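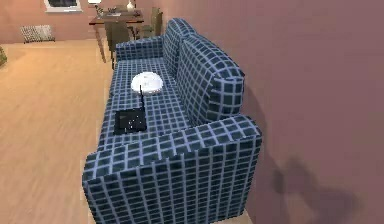

**Speaker notes – "Teaching a home robot to tidy the lounge room"**
Csenge Medve, shared workshop open night, Sunday, September 29, 2024

*(Wait for the kettle crowd to sit down. Water on the left of the lectern, clicker in pocket.)*

## Hello and how I got here

Good evening, everyone, and thank you for coming out on a Sunday. I know some of you have work in the morning, so I'll try to behave myself with the time, though those of you who have been stuck beside me at the drill press will know how that usually goes.

I'm Csenge. I've been a member since June, and the bench by the roller door with all the orange cable on it is mine. Sorry about the cable.

The project is called Rekby. It's a small wheeled robot with one arm, and its job, when it's finished, is to go round my lounge room in the evening, pick up whatever has been left on the furniture and put it back where it lives. I started with the sofa. In my family everything ends up on the sofa.

*(Pause here. Ask who has sat on a remote this week.)*

## Why I practise in a pretend house

Rekby's first two weeks were spent driving about my real lounge room, and I loved every minute of it, but it was a slow way to learn anything. I'd set up the cushions, start the run, watch it fail, reset the cushions, and by then it was time to cook tea. I managed 18 tries in a whole weekend.

So I moved the practice into a simulator. I call the pretend house Zolthorpe, after a street I used to walk down as a kid, and it has a sofa, a dining table with chairs, a radiator, a wooden floor, all the ordinary things a robot might bump into. I can leave it running overnight and read the results over breakfast – a lovely way to work if you have a full-time job and a dog.

The sofa in Zolthorpe is a dark blue check. My sofa at home is plain grey, and people do ask me about this! A plain one was too easy. Rekby's vision program, which I've named Alov, learned to say "anything that isn't grey is clutter", and then my sister left her tartan blanket out and it tried to tidy the blanket, and then the dog's bed. With lines running everywhere it has to look for the shape of a thing.

## The awkward pair

*(Slow down for this bit, it's the part people write down.)*

My favourite test puts a black router and a white, round, domed thing on the same seat. The router is flat with one thin antenna standing straight up. Looking along the sofa from the near armrest, the antenna crosses in front of the white dome, and poor Alov found this terribly confusing. For a good while it reported the pair as a single object, and I'd get a plan to pick up the dome by a handle it didn't have.

What helped was embarrassingly simple. I let Rekby take a second look from a different spot before it commits to anything. It rolls sideways a hand's width or two, looks again, and compares. If the edges have slid past each other, it treats them as two objects. It adds around 4 seconds to each pick, and I'm happy to pay that.

The dark router against dark fabric is still hard. The white dome gets found nearly every time. If anyone here knows about lighting, please come and find me, I have biscuits.

## Moving it back to the real room

The arm is driven by a little control board I call Lü, and you're welcome to come up and look at it afterwards. Please don't touch the green connector, it's held on with optimism.

Things that were different at home:

- Real cushions squash. The simulated ones were too firm, so Rekby kept pressing down and sinking in. I now stop the arm when the wrist feels a push.
- The gap behind the cushions. I hadn't thought about it at all, and the gripper went straight down there on the first night and came up with a pen.
- Afternoon sun through our window, which I've dealt with by running it after dark.

Out of the last 8 evenings it cleared the seat properly on 2. I was thrilled with both of them, and I rang my mum.

## What's next, and asking for help

I'd like to get the dining table going next, chairs and all, and that means a longer arm. I've had a go at drawing one and it wobbles dreadfully. If you're good with brackets, or you have some aluminium tube in the shed that wants a home, I'd be so glad of a chat.

*(Demo if the battery is over half. If not, play the video from the laptop, sound OFF.)*

Questions, then tea. The lamingtons are by the sink and the ones on the blue plate are gluten-free.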